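Search articles, reviews, games
Go

The Staircase That Builds Itself

Every game that promises endless levels is selling the same bargain. You get more rooms than you could ever walk through, and in return you agree to stop asking who put them there. I've taken that deal often enough to be grumpy about it, so when Kane Tautahi sent me a build of Villotent in February, I went in looking for the repeats.

They came quickly. Villotent is a walking game about an apartment block that rearranges itself whenever you close a door. The store page says the generator draws on 359 room pieces. That sounds like plenty until you learn that 43 of them are hallways. By my second evening I knew the one with the dead radiator well enough to groan at it.

Tautahi, who built the thing alone after leaving a studio called Bronley, doesn't argue the point. "People notice the hallway because I made the hallway too interesting," he told me. "A boring hallway you can use 100 times." I'm not sure I buy it. A boring hallway used 100 times is still a boring hallway, and I had to walk down it.

What he would rather talk about is Hurkix, the rule system underneath. Most generators of this type check that rooms connect and leave it there. Hurkix also keeps track of what you've looked at, and tries to hold back anything you stared at for too long. In theory the building learns what bores you. In practice I spent ten minutes studying a locked mailbox, convinced it was a puzzle, and never saw a mailbox again — which was a shame, as the mailboxes turned out to matter.
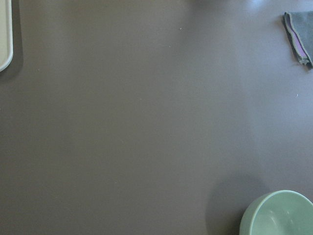

A bare stretch of tabletop, with a pale tray at the left.

Then there are the bugs. I fell through a landing on the sixth floor and dropped past the same window until I quit. Saves happen only when you sleep in a bed, and beds are rare. Tautahi says a fix is coming. I've been told that by a lot of developers, and some of them were even right.

Still, something odd happened late one night, at maybe two in the morning. I closed a kitchen door, opened it again, and found the same kitchen with the ceiling a foot lower. No music cue, no scare. I have no idea if the system meant it or if a number had slipped somewhere, and when I described it to Tautahi he wasn't sure either. He asked me for the seed.

That kitchen is the best argument for the whole project, and I can't tell you how to find it. The previous game to use this approach, Reinholz, had 133 hand-built scenes mixed in among the generated ones, and those are the parts its fans still bring up. Villotent has none. I think it needs up to a dozen. Tautahi thinks that would be cheating, and he's the one who has to ship it.

Related
Reinholz, Revisited
Why Save Points Won't Die
The Trouble With Infinite Maps

Comments

pellmarsh: The radiator hallway! I got it four times in a row. Uninstalled.

odd_socket: Would have liked more on how Hurkix decides you're "staring." Does it count if I leave it running and go make dinner?

Trina B: The low ceiling happened to me too, but in a bathroom. Didn't write down the seed, sorry.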